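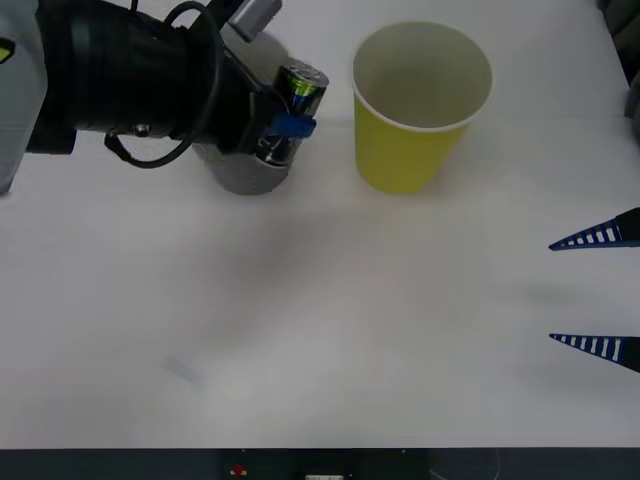 Re: [workshop-list] Storing loose cylindrical cells at the bench

Gangadharan Arumugam wrote:
> We go through a lot of single cells and they end up rolling around
> in the drawer with screws and bits of wire. I have started standing
> them in paper cups, one cup for fresh and one for used. Is there any
> objection to that apart from looks? Also, do the cups need to be
> lined with anything?

Gangadharan,

No objection for alkaline cells in small numbers. Paper does not conduct, and a cup is cheap enough to throw out if a cell leaks. No lining needed. A few points from doing the same at Kellolby:

Stand the cells upright, all with the positive end up. If they go in at random, a positive cap can sit against a negative base, and with one stray screw in the cup you have a short.

A tapered cup tips easily when it is loaded on one side. With tall cells, put the first one against the wall and the next one opposite. We stop at 15 AAA cells per cup. Past that, the ones in the middle have to be pulled out by the cap and the cup comes up with them.

Use 2 colors of cup. We have yellow for used and white for fresh. Writing on the side works until someone turns the cup around.

Measure before you sort. A resting voltage on its own says little, so we use the Hirkilent tester, which applies a load. In June I ran the whole used drawer through it, 559 cells, and 23 went back to the fresh side. Those were mostly from wall clocks that had been changed on a schedule.

Do not put lithium cells in the cups. They go in the Andorari box with the dividers, with tape over the terminals. The same goes for 9 V blocks, where both terminals are on one face.

Last, keep the cups off the radiator shelf. I mention it as the old bench layout drawing still shows them there. The current drawing is the one Vương keeps.

Replies to the list, please.

Print this message | E-mail this message
Shares: 2
Workshop list archive | Contact the list owner | Back to top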